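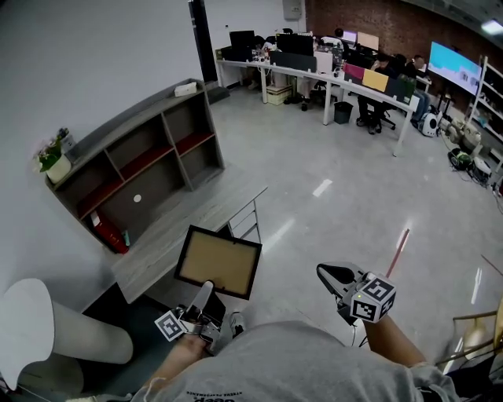
最后一班船

蛋糕是三点出的门。应该两点。奶油没凉透,维布克站在冷柜前面不让搬,手按着门,说再等等,再等等,你急什么。

我急什么。船五点开。从奥埃莱到码头,山路,平时一个小时,今天修路。

她不管。维布克·迪克曼做了一辈子蛋糕,没坐过几次船,她觉得船这种东西跟面团一样,会等人。

我叫汉娜。汉娜·凯图宁,在奥埃莱糕点铺送货,送了五年。店名是前任老板的姓,维布克盘下来没改,招牌做一块要花钱。我不会做蛋糕。我会开车,会在很陡的地方倒车,会用膝盖顶着门把一只托盘从门缝里送过去。这些本事写不进简历。

蛋糕三层。最底下一层核桃,中间柠檬,顶上那层小的,维布克说是给新人自己留着的,里头放了黑醋栗酱,她自己熬的,不外卖。分开装箱,到了再叠。叠的工具在一只饼干铁盒里:木签、抹刀、裱花袋、一小罐补缝用的奶油。她一样一样交待,像送孩子上学。

到了先别拆箱。先看桌子平不平。

知道。

桌子不平就垫。

知道。

别让人家帮你抬。人家一帮忙就完了。

我知道。我走了啊。

她跟出来,围裙上全是糖粉,追到车边上又塞给我一个信封。没封口。她说,给默尔。

我看着她。

给默尔·邓斯坦,她说,好像岛上还有第二个默尔似的。

这两个人八年没说过话。

我把信封塞进遮阳板后面,发动。后视镜里她还站着,手在围裙上擦,擦了又擦。

山路

先说默尔是谁。

默尔是新娘的母亲的表妹,也可能是表姐,我一直没搞清。她住在伊诺拉岛上,开一间小旅馆,婚礼就在她那儿办。这都不要紧。要紧的是她以前跟维布克合伙。铺子刚盘下来那阵子是两个人的,一个管面团一个管炉子,门口摆一张长凳,早上卖完了就坐在长凳上抽烟。镇上的人都记得那张长凳。现在长凳还在,坐的是等车的学生。

为什么散的,没人跟我说过完整的。我听过的版本有:为了钱。为了一台和面机。为了维布克的哥哥。为了一张方子,黑麦面包的,默尔的祖母传下来的,维布克拿去参加了格雷森特的秋季集市,得了奖,奖状上只写了一个名字。

最后这个我觉得是真的。奖状现在挂在冷柜上头,玻璃裂过一道,没换。有人问起来她就去后面洗盘子。

修路那段比我想的还糟。单边放行,一个小伙子举着牌子,一面红一面绿,举得很随便,胳膊一酸就换手,换手的时候牌子转过来转过去,前面的车一会儿走一会儿停。我把窗摇下来喊,到底走不走。他说什么?我说到底走不走!他低头看看牌子,好像自己也想知道。

走了。石子路。我开得比走路快一点点。每一个坑我都听见后面的箱子响一声,很轻,纸板蹭纸板。我开始跟蛋糕说话。这是职业病。我说没事没事,就这一段,过了这段就好了。核桃那层最沉,我不担心。柠檬那层我担心。柠檬那层软,维布克做得太软了,我跟她说过送岛上的别做那么软,她说软才好吃,你去问问谁要吃硬的。

三点五十。

三点五十了才到岔路口,那个老水塔底下。我算了算,来得及。刚好来得及。然后前面一群羊。

不写羊了。羊过去用了很久。赶羊的是个老太太,冲我挥了挥手,很高兴的样子,我也挥了挥手。能怎么办。

羊过完,我踩油门,信封从遮阳板后面滑出来,掉在我腿上,里头的东西露出来一个角。不是信。是一张旧卡片,边都毛了,硬纸的,上面有油渍。

我没看。我开着车呢。

好吧我看了一眼。一眼。黑麦面粉,后面一个数字,后面是个我不认得的笔迹,往左倒的,维布克的字往右倒。

我把它塞回去,塞到饼干盒底下压着。

码头

耶纳赫码头只有一个售票窗口,窗口里永远是若泽·西马尔。她有一副老花镜挂在胸前,从来不戴,看票的时候把票拿得远远的,胳膊伸直,像要把票还给你。

我到的时候四点五十二。车停歪了,没管。跑过去。

一辆车一个人,我说,去伊诺拉。

今天车上不了了,她说。

什么?

车满了。婚礼。全是去婚礼的。她往外指,甲板上已经塞得死死的,有一辆车顶上还绑着椅子,金色的腿朝天。

我就是送婚礼蛋糕的!

她把胳膊收回来一点,看着我。这句话有用。我活到三十八岁,很少有一句话这么有用。她说,蛋糕?几层?

三层。

她把窗口的小木板放下来了,啪一声,"暂停"。然后从侧门出来,一边走一边套毛衣。船上的人她全认识,她冲船头喊了一个名字,喊了两遍,一个穿雨靴的男人探出头。她说,彼得,等着。彼得说五点了。她说我知道五点,我眼睛又不瞎,等着。

于是我们搬。箱子一只一只从车里出来。我说不要帮忙,真的不要帮忙,维布克说了一帮忙就完了。若泽说维布克?奥埃莱的维布克?那我更得帮了,她欠我一只苹果派。她抱起核桃那层就走。最沉的那层。走得比我稳。

我抱柠檬。彼得抱黑醋栗,两只手托着,胳膊肘架得老高,像端着一盆要洒的水。

铁盒呢。铁盒我夹在胳肢窝底下。信封在铁盒里。我后来才想起来我把信封放进了铁盒,当时以为它还在车上,为这个我在船上慌了半个小时。

船晚了九分钟开。没有人抱怨,或者有人抱怨但风大。

船上

没有地方放。真的没有。座舱里全是人,全穿着好衣服,膝盖上搁着礼物,过道里是小孩。我站在门口,抱着柠檬,说对不起,请问,能不能让一下,这是蛋糕。

整个座舱安静了。

然后他们站起来了。一整排。一个戴帽子的老先生把位子上的大衣拿开,说放这儿放这儿,他太太说别放那儿,靠着暖气,化了。对,暖气。她说得对。换到另一边。另一边漏风,但凉。三只箱子排在长椅上,坐得比谁都端正,旁边站着一圈人,扶着椅背,随着船晃。

都想看。我说不能看。一个小男孩问为什么不能看。我说因为奶油怕人看。他信了,退后了一步。

出了防波堤就开始颠。不大,就是那种一下一下的,从底下往上拱。我蹲在长椅前面,两条胳膊张开拦着,脸对着箱子。蹲久了腿麻。有个女的在我旁边也蹲下来,拦着另一头。穿一件很大的男式雨衣,头发用一支铅笔盘着。

她说,我帮你看这头。

谢谢,我说,你也去婚礼?

嗯。她想了一下。我是新娘。

我差点坐到地上。

内勒·沃特斯。她说她早上回对岸取裙子,裁缝没改好,等裁缝等到四点。裙子在哪儿?她把雨衣拉开一条缝,穿着呢。来不及脱了。白的,下摆塞在雨靴里。

别告诉别人我在船上,她说,他们以为我在岛上。

满船都是你的客人。

我知道。所以穿雨衣。她把领子又往上拉了拉。已经有两个姑妈从我旁边过去了,一个还踩了我。

我们就蹲在那儿。她问这层是什么,我说核桃。她说那层呢,柠檬。那小的呢。我说黑醋栗,留给你们两个的。她说她丈夫,她未来的丈夫,不吃黑醋栗。我说啊。她说没事,我吃。

过了一会儿她说,是奥埃莱那家吧。我说是。她说是她挑的,默尔姨不知道。

你再说一遍?

默尔姨不知道。我跟她说订的是格雷森特那家大的。我小时候放学就在那个铺子里写作业,你知道吗,坐在面粉袋子上写。两个人一个教我算术一个教我骂人。教算术的是默尔。后来突然就不让去了。没有人问过我。我那时候十几岁,我想那好吧。可是我结婚总得吃那家的蛋糕吧。吃别人家的算什么。

船拱了一下,我们俩同时伸手按住柠檬。

她会认出来吗,我问。

她看一眼奶油的纹路就知道了,内勒说。她在雨衣里头吸了吸鼻子。我不知道我干了什么。我可能干了件蠢事。

我想说信封的事。手去摸口袋,没有。另一个口袋,没有。这就是我说的慌了半个小时。我把口袋翻过来,有一张加油的小票,一颗薄荷糖。我想完了,掉码头上了,掉海里了,一个人攒了八年的一样东西让我给丢了,丢在一群羊后面。

内勒说你找什么。

没什么。吃糖吗?

她吃了。

上岸

岛上的码头是个斜坡,长着绿苔,退潮时候得从最底下走上来。当然是退潮。

彼得这回学聪明了,不端了,把黑醋栗抱在怀里,像抱猫。那位戴帽子的老先生非要抱核桃。他太太在后面喊他的腰。我说先生真的不用。他说姑娘,我在邮局干了一辈子,什么箱子没抱过。他抱得确实好。走三步歇一步,不晃。

新娘跑了。雨衣一裹,从货堆后面绕过去,往小路上跑,雨靴啪啪的。有个姑妈说那是谁家的孩子,跑那么快。

旅馆离码头不远,上一个坡,灰房子,窗户都亮着。院子里搭了棚,长桌,有人在点蜡烛,点一支灭一支。有人拉手风琴,只会一首歌的前半截,拉完从头来。狗。椅子不够,船上那些金腿的椅子正往下卸。

默尔·邓斯坦站在厨房门口。

我没见过她,但不用介绍。瘦,高,袖子卷到胳膊肘上面,胳膊上有一道旧的烫疤,横着的。维布克也有一道,差不多的地方。开炉门都会有。

她看看我,看看箱子。箱子是白的,没印字,维布克特意没用印字的。

格雷森特的?她问。

我说蛋糕放哪儿。

这不算撒谎。我反复想过。这就是问了个问题。

她指了指储藏间。凉快,石头地,有一张案子。我把水平尺拿出来,对,铁盒里还有水平尺,刚才忘了说。一打开铁盒,信封就在最上头。端端正正。

我坐在地上笑了一会儿。腿也是真的站不住了。

案子不平。左边低。我用那张加油小票垫,叠了好几折,不够,又撕了半块纸箱盖子。平了。

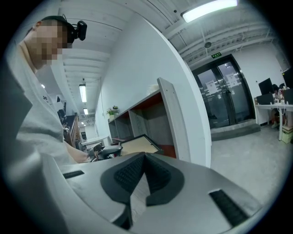

叠蛋糕

叠蛋糕这事我只叠过五回,每回维布克都在。这回不在。

先插木签。插到底,提起来一点,用指甲掐个印,拔出来剪齐。再插回去。柠檬那层要从箱子里滑出来,不能提,得把箱子四面撕开,让它自己露出来。我撕了。

裂了。

侧面,朝着我的这边,从上沿往下走了一道,手指那么长,奶油翘起来一小片。大概是石子路。也可能是羊那儿,我刹了一脚。也可能本来就太软,我说过的,我跟她说过的。

补缝的奶油有。抹刀有。我抹了一下,更大了。再抹一下,连着边上的花纹带下来一块。我停住了,两只手举着,抹刀上挂着奶油,不敢动。外面手风琴又从头来了。

你这样不行。

默尔站在我后面,不知道站了多久。

她说你抹刀是凉的。凉的粘。拿热水烫一下,擦干,贴着走,别回头。她说着已经去端热水了,回来,袖子又往上卷了一道,从我手里把抹刀拿走。我让开。我应该记得维布克说的,别让人帮忙。我让得飞快。

她弯下腰看那道裂口。看了一会儿。然后看旁边没坏的地方,那些花纹。维布克裱边有个习惯,每一朵收尾的时候往左带一下,很小的一个勾。她说不这么收她手腕疼。

默尔看着那个勾。

我在旁边数地上的石板缝。没数清。

她还是这么收,默尔说。

我没说话。

手腕没好。

冬天疼得厉害一些,我说。这是实话。冬天她早上握不住杯子,要在水龙头底下冲好久。

默尔把抹刀伸进热水里,拿出来,擦干。贴着走,没回头。一下。那道缝没了。她又拿起裱花袋,挤了两下试试粗细,低头把掉的那几朵补上。补完我凑近看,分不出来。每一朵收尾都往左带一下。

她手腕又不疼。

内勒挑的,是不是,她说。

我说我只管送货。

她哼了一声。维布克也这么哼。两个人在一个屋檐底下揉了那么多年面,哼都哼成一样的了。

我把柠檬往核桃上放。她扶着那边,我扶着这边,她说低一点,低一点,好,松。抽出手的时候我手心全是汗,在裤子上擦,擦了一裤子奶油。然后是黑醋栗。小的。她一只手就放上去了。

站在那儿,三层,在石头屋子里,白得有点发蓝。有一根木签露了个头,她用拇指按下去,舔了舔拇指。

舔完她不动了。

这酱她自己熬的,她说。

嗯。不外卖的。

我知道不外卖。她背过去洗抹刀。洗了很长时间,一把抹刀。

信封

我不会挑时候。我妈说的,我前夫也说的。但是我当时想,现在不给,一会儿她要招呼三十八个客人,再一会儿都喝醉了,再一会儿我就在回去的船上了。回去的船明天早上才有,这个我当时忘了。

我把信封放在案子上。上面沾了个奶油指印,我的。

她让我给你的。

默尔擦手。擦了一根手指又一根手指。没拿。

她怎么样,她问。

怎么答呢。我说挺好。又说,铺子还行。早上人多。和面机换过一台了。她前阵子摔了一跤,在后门台阶上,九月,不严重,但是她没跟人说,是我看见她裤子膝盖那儿。她现在黑麦面包不怎么做了。

不做了?

九月以后就不做了。有人问她就说没有面粉。有面粉。我搬的,我知道有。

默尔拿起信封。没封口,卡片一倒就出来了,掉在她手里。她翻过来,正面反面。反面我没看见过,我在车上只看见正面一个角。反面有字,往右倒的,新的墨水。几行。从我站的地方看不见写的什么,我也没往前凑。我真的没往前凑。

她看得很慢,或者看完了又看。

外面有人喊默尔!默尔!火柴在哪儿!

她说抽屉里。声音跟平常一样。

然后她把卡片放进围裙口袋里,按了按,说,你吃饭了没有。

没有。早上到现在一颗薄荷糖也没有,糖给新娘了。这句我没说。

坐下,她说。给我切了一块面包,黑麦的,厚厚一片,黄油抹得像砌墙。我坐在一只倒过来的箱子上吃。我得说实话,跟我们那儿的一样。跟我们那儿以前的一样。皮很硬,咬的时候要歪着头,里面有点酸。

吃到一半我问,那张方子,你后来没有方子怎么做的?

她看我一眼,好像我问她怎么走路。

方子是我写给她的,她说。她记不住。她什么都记不住,水放多少都要看一眼。我写了给她贴在炉子边上。我不用看。

那奖——

奖什么奖,默尔说。我在乎那个奖?她去领奖那天是我生日。说好了去吃鱼的。我在鱼馆子坐到人家擦桌子。

她说完自己也愣了一下。大概是很久没说过了。大概说出来的时候比放在心里的时候小了很多,小得有点不够八年用。

我嘴里有面包,没法接话。幸好。

婚礼

婚礼该怎样就怎样。新娘从楼梯上下来,裙子下摆有一圈泥水印,头发里还插着那支铅笔,没有人提醒她。新郎是个大个子,脖子红到耳朵根,念誓词念错了一行,又从头念。手风琴终于拉了后半截,原来他会,是留着的。

蛋糕抬出来的时候我走在旁边,两只手张着,随时准备接。不知道我能接住什么。放稳了。大家拍手。若泽·西马尔也在,我才看见她,她那个窗口还"暂停"着呢,她就这么上了船,毛衣外头别了一朵不知哪儿摘的花。她冲我举杯子,隔着好多人用口型说:苹,果,派。

内勒切的第一刀。她看默尔。全场她只看默尔。刀在柠檬上停着,停到新郎小声问怎么了。

默尔说,切啊。等它自己开吗。

就切了。

一人一块,给得很薄,不够分的又切半。我分到核桃的,带边,带一朵往左勾的花。我分不出是谁裱的。

后来跳舞。我被那位邮局的老先生请了两回,他腰没事,他太太坐在那儿给我们打拍子,打得不在点上。小男孩过来问我,现在可以看了吗。我说可以了。他说可是已经吃完了。我说对。他想了想,去追狗了。

我出去透气的时候看见默尔在院墙那边打电话。旅馆的电话,老式的,线从厨房窗户拉出来,拉得很直。她背对着我,一只手揪着电话线。

没听见她说什么。她没怎么说。有很长一段她只是拿着听筒,听。风把棚子吹得一鼓一鼓的。

然后听见她说,不是,水多了。你水放多了。你每次都。

又说,那你把卡片给我了你看什么。

又说,拿笔。有笔吗?找笔去,我等着。

我退回屋里了。门轴响,我一点一点地关。

早班船

睡在储藏间隔壁,行军床,盖两条毯子,一股洋葱味。睡得很死。

早上院子里全是椅子。新郎的鞋有一只在桌子上。我洗了铁盒里的东西,木签少了一根,哪儿都找不到,但愿不在谁肚子里。水平尺在。抹刀在,比来的时候干净。

默尔已经在烤了。给了我一个纸袋,热的,沉,底下垫了布。

给她?我问。

给你路上吃的。另一个给她。她又拿出来一个纸袋。比我那个大。

要带话吗?

她想了想。炉子上的钟走得很响。

跟她说让她别从后门台阶走。

就这个?

就这个。走吧,彼得不等人的。

彼得等人的,我知道,但是我没跟她争。我抱着两个纸袋和铁盒下坡,绿苔还是滑,这回是涨潮,几步就到了船边。若泽坐在船舱里,鞋脱了,脚搁在对面长椅上,就是昨天搁蛋糕的那张。她说头疼。她说你闻着像面包。

我把自己那个纸袋拆开,掰了一半给她。她把面包举得远远的看了看,才吃。

车还歪在码头上。挡风玻璃上夹了一张罚单,是若泽的同事开的,若泽拿过去,胳膊伸直,看了一遍,撕了。

回奥埃莱的路上没有羊。举牌子的换了个人。我到铺子的时候快中午了,维布克站在门口的长凳旁边,没坐,手在围裙上擦。

柠檬的裂没裂,她问。

裂了,我说,补上了。

谁补的?

我把大的那个纸袋递给她。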